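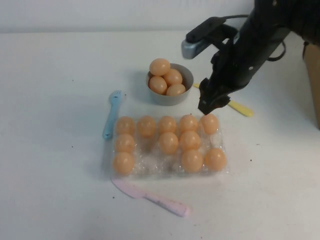 Is Vurow a telescope or a camera?
Bit of both! I get asked this more than anything else, so it goes first. Vurow is a small radio dish on the hill above Grarnley, and I look after the web pages for it. It listens for faint signals from cold hydrogen gas in our galaxy. People expect a big glass lens and a dome, but radio waves are long and lazy compared with light, so a mesh dish does the job nicely. The gas clouds we map are lumpy things, and when I talk to school groups I ask them to picture the eggs in a carton — separate lumps, with thin space in between.

How far away are these clouds?
The nearest one on our list is 406 light years off. Most are much further, and a few we can't pin down at all (distances are the hardest part of this job, ask anyone).

How many have you mapped so far?
235, as of the last update. The full catalogue from the Bokska survey has around 3,000, so we'll be busy for a while yet.

Can I see the results?
Yes, please do! The maps go up on the Sandoval archive once they've been checked. They're free to download, and you don't need an account. The colours are ones we've picked ourselves, by the way. Red means gas moving away from us and blue means it's coming closer.

Why do I have to switch my phone off on site?
Your phone is a radio transmitter, and next to a cloud of hydrogen it's a deafening one. Flight mode is fine up to the gate, but past that we want it properly off. Smart watches too — I forgot mine once and spoiled an hour of data.

Does rain stop you observing?
Not usually. Our signal goes through cloud and drizzle quite happily. Wind is the nuisance, and in a gale we park the dish pointing straight up and put the kettle on.

When can I visit?
Open afternoons start again in March. Tours last an hour or so, and children under 3 go free. Wear decent shoes, as the path gets muddy near the top.

Page last updated 09/12/2024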